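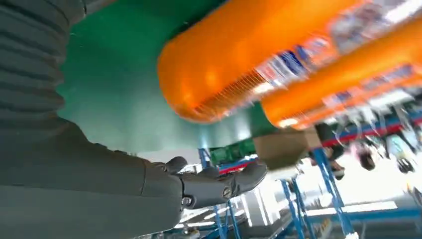

Gatham Town let their head coach go in November, and I have been trying to work out what I think of it. Jitendra Mittal had the job for two full seasons and part of a third. He took over a team that gave up goals from every corner and made it hard to score against. His whole idea was distance. He wanted the back four, the midfield and the forwards close enough to talk to each other without shouting, and when the ball went wide they all squeezed together. Look at the ribbed sleeve on that dark gray arm, with the folds stacked one above another, and you have a fair idea of Gatham without the ball. The trouble came when they won it back and had to open up again.

They went 377 minutes without a goal this fall. I was at the ground for most of those minutes and I can remember four decent chances. One was a header from a free kick that came back off the bar. Two fell to the left back, who doesn't want them. The last was a penalty against Puline, and I'd rather not go over it again.

I don't think Mittal should have been fired. I also don't think it was an outrage, which is how a lot of people on the message board are treating it. We were fifth from bottom. We had lost our only regular scorer to Grewal in July and the club didn't replace him until the week before the season, and the replacement got hurt in his second game. A coach can only arrange the players he has. Still, he kept playing the same shape with one man up front, and by October the other teams knew they could leave two defenders on him and send everyone else forward.

The away game at Kotudis was the one that finished it. It's a 219 mile drive for us. I left the house at 6:30 in the morning and got there early enough to eat in the car. We lost 3-0, and all three came after halftime. Mittal made his first substitution in the 81st minute — a right back for a right back. I could hear people around me asking what it was for, and I was asking too.
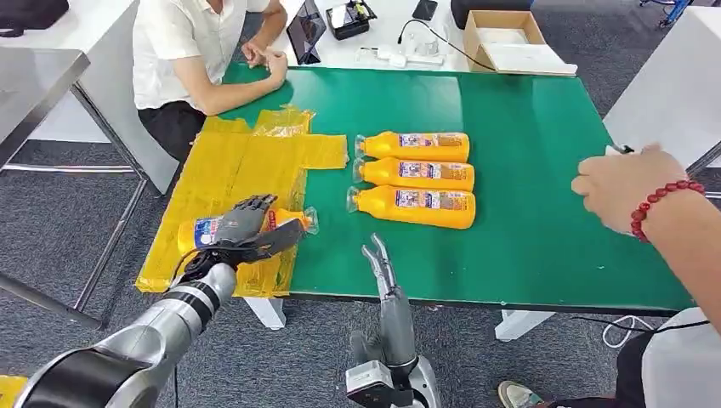 Three orange bottles in a row on a green tabletop.

The club statement was four sentences long. It thanked him, said results had fallen short, said the assistant would take the team for now, and said there would be no further comment. I would have liked one more line about the run to the cup quarterfinal the season before last. The gate that night was 1062, the first time I'd seen us get past 1000 for anything other than the local derby. We lost on penalties, and people stood and clapped for ten minutes. He had a lot to do with that.

As for who comes next, I have no inside information. The assistant has had two games and drawn both, 1-1 and 2-2, so at least the ball is going in. He has moved to two forwards and brought the younger of our two wingers back into the side. The midfield looks thin to me now. Puline's second string would run through it, and we play their first string again after the new year.

What I'd want from the next coach is fairly small. Keep the defending on corners, which is still good. Use the bench before the 80th minute. Let the goalkeeper throw the ball out once in a while, so that we aren't fighting for the same long kick toward the same tired forward. I would keep the captain where he is, although I know my brother disagrees and will tell me so at Christmas.

I'll be at the next home game in my usual spot behind the far goal. If you're coming, the parking lot by the school is closed for resurfacing, so use the one past the railroad bridge.

Home Match Notes Away Days Old Programs About Contact

Blog > Gatham Town > Coaches

Recent posts
Why I stopped watching the halftime show
Grewal away: where to park and what to eat
The left back problem, part two
Puline 1, Gatham 0, and that penalty
Our cup run, one year on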